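Quiet Hands

Zodwa Zulu bit her nails and she was fifty-one years old. Started at six, kitchen table, her mother counting coins for the electric. Stopped twice. Once for a wedding, once for a broken wrist, and the wrist only covered the one hand.

Sunday group met over the shoe repair on Prata Street. Fifteen chairs, never fifteen people. Uwe Ehlers ran it. Big man, soft voice, pulled out his own eyebrows till he was forty and drew them on with pencil for work. He told everybody that in the first two minutes so they could quit looking.

"Who had a bad week," he said.

Hands. Most of them.

The new one was a boy, Bheki Xaba, nine maybe, with his aunt Naledi. Baseball cap down to his ears. There was a patch under it, everybody knew there was a patch, no one asked. Naledi talked for him. She talked fast. The doctor in Tostton, the other doctor, the cream, the cotton gloves he took off in his sleep. The sticker chart. She'd yelled at him on Thursday, she said, really yelled, and then she'd gone and sat in the car.

"I don't know I'm doing it," the boy said to his shoes.

"No," said Uwe. "Me neither, mostly."

Zodwa looked at her thumbs. The left one had bled on the bus. She'd wrapped it in a reciept.

After, there was coffee. Powdered creamer, the bad kind. The boy stood by the window with his hand going up, and up, slow, like it was on a string from the ceiling. Got as far as the brim. Zodwa walked over. She hadn't planned to, she was halfway to the door.

"Mine goes to my mouth," she said. Showed him. All ten, even the ugly one.

He looked a long time. "Does it hurt?"

"After. Not during."

"Yeah," he said. "Same."

She dug in her purse. Keys, gum, bus card, a lump of gray putty that Johannes Adams at work had given her for her desk. She'd had it since June and hated it. Smelled like a tire. She tore it in two and gave him the bigger piece.

He squeezed it. Squeezed it some more. Made a snake, killed the snake.

"What do I do when it gets dirty?"

"Get another one. It's putty."

Naledi watched from the coffee urn with her cup held against her chest and didn't say a thing, for once.
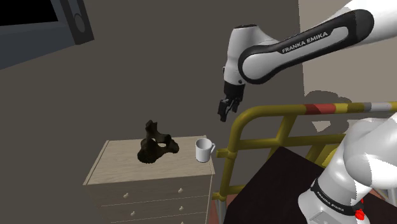 Zodwa rode the bus home the long way, past Luren Park, hands flat on her knees. Four stops. Then the thumb went up and she caught it at the chin - caught it, that was new - and sat there with it stuck in the air like an idiot. She thought about a picture she'd seen, a white robot arm with FRANKA EMIKA printed on its side, two dark fingers pointing down and a white mug near them on a light wooden dresser. Those fingers just hung there. They didn't want anything. She wanted hers to be like that, for one bus ride even. The woman across the aisle was staring so she scratched her nose and put the hand down and got out the putty.

It still smelled like a tire. She rolled it till the Rudska Avenue stop and missed getting off.

Walked back in the dark. Bit the one pinky, just the corner, at the crosswalk. Swore. Kept walking.

The next week she got there early, and he was already on the stairs, cap on backward, with a blue lump of putty the size of an egg.

"Naledi got the big tub," he said. "You want some? Yours is gross."

She held out her hand adn he tore it down the middle.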